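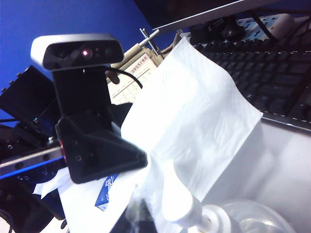 Ustby Arm Support — Bench Tickets

Status: open, waiting on Fondbridge

Okay, so the wrist camera is dropping out again and this time I have a log! The arm runs fine for 12 cycles, then the depth stream freezes and the gripper closes wherever it last thought the tissue was. I swapped the cable for the Wegener one and got 46 cycles before the same freeze.
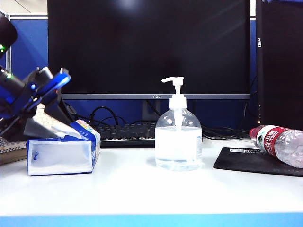
I also cut the arm speed to 60 percent, no change. What does help is parking the wrist for 90 seconds and restarting the Triner driver — then it picks normally for a while. My guess is the driver, but the connector could be getting tugged when the wrist rolls over. Can we please get a stop on lost frames? It really shouldn't keep moving blind.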